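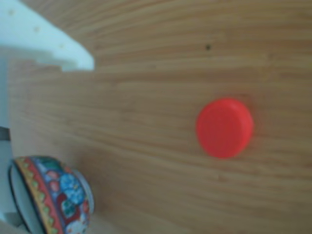
Red disc on the table top, grain running left to right.

October 23, 2025

Back on the oil finish trials for the Branora benches, after a gap I'm not proud of. The last proper entry was in June and half of it is about the kettle.

Where we'd got to: three finishes on offcuts, same sanding on all of them, then rings from mugs, a spill of vinegar and a smear of curry paste left overnight. Rondetti hard oil did best on the vinegar and worst on the curry (bright yellow, still there, I rather like it now). Sial wax oil went milky under the mug and came back after a day by the radiator. Biven I hadn't finished testing, so that was this morning's job.

Sanded the Biven pieces up to 400 by hand. Dzifa Alhassan thinks that's too fine and that the oil just sits on top and sulks. She may well be right! The one piece I'd left coarser drank its first coat in no time and looked lovely, much deeper in colour, while the smooth ones were still tacky when I came back from lunch. I wiped them down again with a clean rag and they're better, but there's a smeary patch on the end piece that I can feel with a fingertip and can only see if I get my eye right down to it with the lamp behind.

Note to whoever opens the tin next: stir it from the bottom. There was a good layer of sludge down there and I think my first two test pieces in June were basically thinners. That would explain a lot, and it means those results want crossing out. I've put a line through them in the other book.

Second thing. The tin says 900 ml and I'd costed the whole job as if it were a litre, so the sums on the back page are wrong. Redone: one tin won't do all the seats with two coats, even being mean with it. Either we buy another or the undersides get one coat. I'd vote for one coat underneath, but the Branora lot did ask what happens if a bench gets left out in the rain, so perhaps not. Must ring them.

Quote stands at 287 for materials, before the extra tin. I haven't dared add it on yet.

Rags are hanging over the rail outside, opened out flat. Please don't ball them up and chuck them in the bin, whoever is on the broom tonight. They get hot all on their own, and I'd like to have a workshop tomorrow.

Also tried a maintenance coat over one of the old Rondetti pieces, mostly out of curiosity, with no sanding at all, just a wipe with a damp cloth and an hour to dry. Went on fine. Bit darker at one end where I'd been heavy with it. If it hardens properly that's the care instructions sorted, and far simpler than the page and a half Dzifa and I wrote before.

Still to do: mug rings on the Biven pieces once they've cured, the vinegar again, curry if anybody has any. Find the fine pads, which were on the shelf by the vice and aren't now. Ask Dzifa whether she wants the coarse piece for her own notes before I spill things on it.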